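Ticket 41: Desk by the blinds wobbles when typing
Opened by: Barrett Whitfield
Category: Furniture and fittings
Status: Open, waiting on part

What's the problem?

Hello all, and sorry in advance for the length of this one. The light-topped desk over by the vertical blinds has developed a wobble. It isn't dreadful, and if you only sit there to read you might never notice, but once you start typing with any conviction the monitor begins to nod at you, and after an hour of that I feel as though I've been on a ferry. It started in May, soon after we shuffled the desk along to give the plant a bit more daylight, so I suspect the move has something to do with it.

What I've tried so far

First I pushed down on each corner of the top in turn. The corner nearest the plant gives a little and then springs back.

Next I folded up some card from the Vukell box and tucked it under the foot on that side. Lovely for one morning, and then the card squashed flat and we were back to nodding.

After that I tightened the clamp on the monitor arm, thinking the screen might be swaying all on its own. It did want half a turn, so I'm glad I looked, but the wobble carried on regardless.

The desk has white metal legs with a long flat foot, and the office chair lives at the right-hand end, so please roll that out of the way before you get down on the floor. I forgot, and have the bruise to prove it.

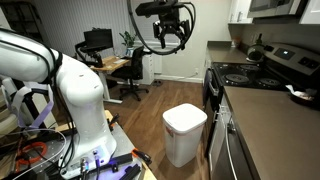
Update, 10.20

Got underneath with a torch. There are 2 bolts where the leg meets the top on the plant side, and one of them turns freely without ever biting. I think the thread in the wood has gone. The other is tight as you like. I checked the opposite leg as well and that one is perfectly sound — small mercies!

Update, 14.45

Rang Kasprzak, where the desk came from, and had a very nice chat. They suggest a threaded insert with a slightly longer bolt, and they're popping one in the post. They only sell the inserts in bags of 100, but the chap said he'd slip a couple in an envelope for us, which I thought was kind.

Until it arrives

Please carry on using the desk, but don't lean on the plant end or perch on it while you're chatting (I know who I'm talking to, and it's mostly me). If you need to shift it, lift with 2 people and don't drag it. I'll fit the insert when it comes and leave this ticket open until I've typed at the desk for a full afternoon.

Barrett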